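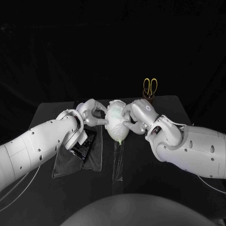

A plastic-wrapped item held clear of the table, with a folded cloth and a black packet to one side.

Opening Wrapped and Sealed Items
Mutcombe Lending Store: Guidance Note 117
Last revised 2020-07-31

Purpose of this note

This note sets out how wrapped items and sealed packets are to be opened at the preparation tables in the Carvalho Building. It applies to all goods received by the Store, including returned loans and new stock. Staff who work only at the issue counter need read only the section on resealing.

The Store's list currently runs to 2697 entries, and a large share of these arrive in soft plastic, foil or both. Most damage recorded at the tables in the past year was done during opening. In several cases a blade was used on wrapping that could have been undone by hand.

What you will need

A clear table with a dark, plain surface or cover
A clean cloth, folded to make a flat pad
One pair of household scissors with straight blades
A tray for waste wrapping
An Amavik reseal bag of suitable size
The delivery slip or loan card

Craft knives and box cutters are not to be used at the preparation tables. They may be used in the receiving bay for outer cartons only.

Preparing the table

Lay the folded cloth to one side of the working area and leave the middle of the table free. Small or slippery packets should rest on the cloth until their turn comes. Scissors are placed on the side of the hand that will use them, closed, with the handles towards the worker.

Check the delivery slip before anything is opened. Where an item is marked "Hold" or "Return sealed", set it aside and inform the duty supervisor. An item that has been opened in error cannot go back to the supplier.

Unwrapping items in gathered plastic

Rounded items are frequently supplied in a single sheet of thin plastic, drawn together and fastened with tape or a tie. Proceed as follows.

1. Lift the item with both hands, one at each side, and keep it low over the table.
2. Turn it slowly to find where the plastic has been gathered and where it has been fastened. These are sometimes at different ends.
3. Set the item down on the cloth with the fastening uppermost, supporting it if it will not stand.
4. Untwist the tie or lift the end of the tape. Do not pull on the plastic itself.
5. Open the gathers outwards and fold the sheet down around the item.
6. Lift the item out and place the sheet, with its fastening, in the waste tray.

If the tape cannot be lifted, snip it at the end furthest from the item. The plastic should not be torn open along its length. Loose parts are occasionally packed in the folds, and the sheet must be shaken gently over the table before it is discarded.

Opening foil packets

Foil packets are cut along the top only. Before cutting, hold the packet upright by an upper corner and tap the base lightly with a finger so that the contents settle. If the contents do not move, feel along the top seal for the point at which they begin.
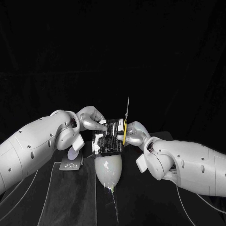
The cut should be straight and should follow the inner edge of the seal, at least 5 mm above the contents. Begin at the side nearest the scissors and close the blades fully with each stroke. Where the packet is too wide for a single stroke, move the scissors forward without taking them out of the cut. The other hand stays on the upper corner and is never placed in line with the blades.

Packets with a tear notch may be opened by hand. If the tear begins to run downwards, stop and complete the opening with scissors.

Return the scissors to the table, closed, before reaching into the packet. Contents are tipped on to the cloth, not directly on to the table. Any printed label giving a batch number or date must be kept, and the cut strip should be retained if it carries print.

Resealing and recording

Items not issued at once are placed in an Amavik bag with the original label facing outwards. Press the air out from the base upwards and run the closure twice. Bags are stored upright, with no more than 6 to a shelf box.

Enter each opened item in the Kodum register on the day of opening. The entry should show the list number, the type of wrapping, the condition of the contents and the initials of the person who opened it. Damage found on opening is entered even where it is slight. Registers are collected for checking each December.

Waste plastic and foil are to be kept in separate bags. Ties in good condition may be placed in the tin at the end of the table for use in the stockroom.

Related notes: Receiving Outer Cartons; Cleaning of Tables and Cloths; Returns to Supplier.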